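Notes from the back row

Happy January, film people! I've got a cold, a blanket and a half-eaten box of clementines, so this one may wander a bit.

The big thing I saw this month was The Ferry Keeper, which played one night only in the small room at the Skanby, and I'm still chewing on it. It's the second feature from Niilo Manninen, who made that sweet, shaggy road movie with the accordion a few years back (I loved it, my sister walked out). This one is much quieter. Toivo Kemppainen plays Vilho, a widower who runs a cable ferry across a lake nobody much needs to cross anymore, because there's a bridge now. His son, played by Teemu Lahtinen, drives up from the city to talk him into selling the house. They don't talk. They eat soup. It rains on the ferry.

I know how that sounds! But Kemppainen has one of those faces you could watch doing taxes, and Manninen lets him get properly grumpy, which I enjoyed a lot. There's a long bit in the middle where father and son try to get an old outboard motor going and each of them keeps handing the other the wrong wrench. I laughed so hard that the man in front turned around. And the sound is gorgeous, all creaks and chains and wet rope.

Where it lost me was the last half hour. A neighbor shows up with a secret, there's a letter, there's a fire, and suddenly we're in a much more ordinary movie with people explaining things to each other in kitchens. Lahtinen is good in the quiet parts and a little lost once he has speeches. At 130 minutes it could have given up the letter and maybe one of the soups. Still, go if it comes near you. Best with a big screen and a coat on.
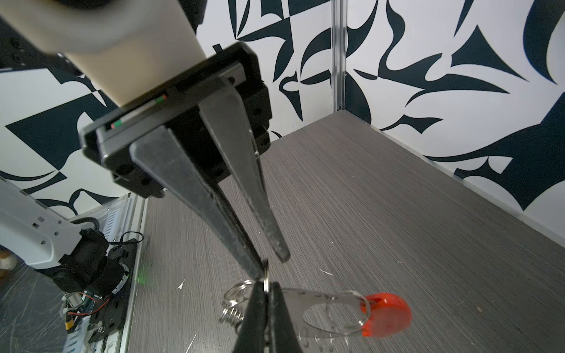
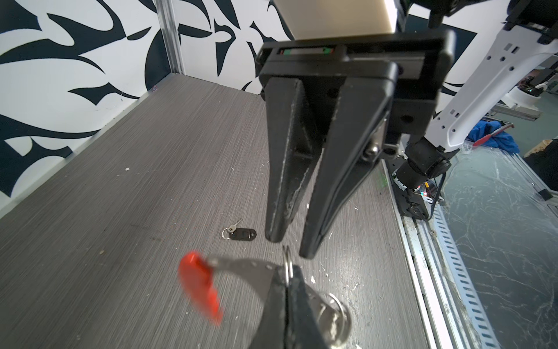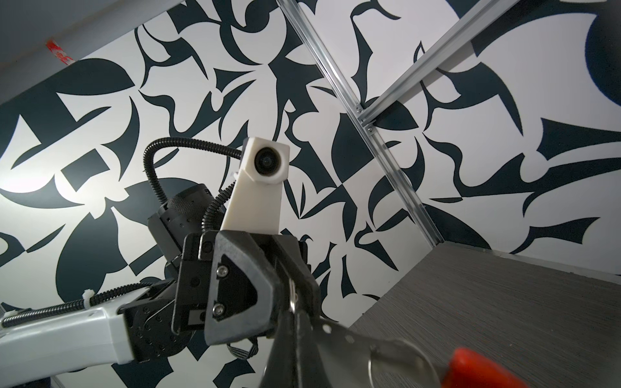
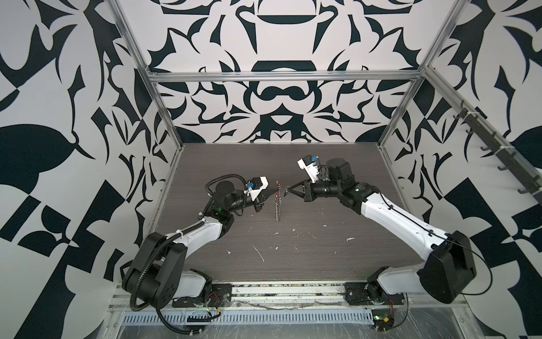

Two grippers and a bit of metal between them, bottom picture.

I stayed in for the rest of the month, mostly. I finally caught up with Protdale, the village mystery everybody at work has been on about, and got through two seasons in a week (the cold helped). The first season is a treat. The second has far too many cousins in it, and I had to keep pausing to ask the cat who was married to whom. The doctor did it, or I think she did. Please write and tell me if I've got that wrong.

I also rewatched Cristóvão Ramalho's Salt Rooms, which I hadn't seen since college and remembered as the saddest thing ever made. It's funny! How did I miss that? The dinner where the aunt keeps moving the place cards is as good as anything I saw last year, and the whole thing is over in under an hour and a half. My old disc skips right at the wedding, so if anyone has a better copy they'd lend me, I'll trade you my accordion road movie.

A few of you wrote in about last month's list of best movie trains. Thank you, and yes, I left out the one with the snow. I had 30 on the long list and cut it to 13, and I stand by most of them. The dining car one was a mistake. I was hungry when I wrote it.

Next time I want to do movie boats, seeing as I've got ferries on the brain. Send me your favorites, rowboats welcome, submarines if you must. The Skanby is also bringing back its early matinees, doors at 11 a.m., and I'll be the one on the aisle with the tissues.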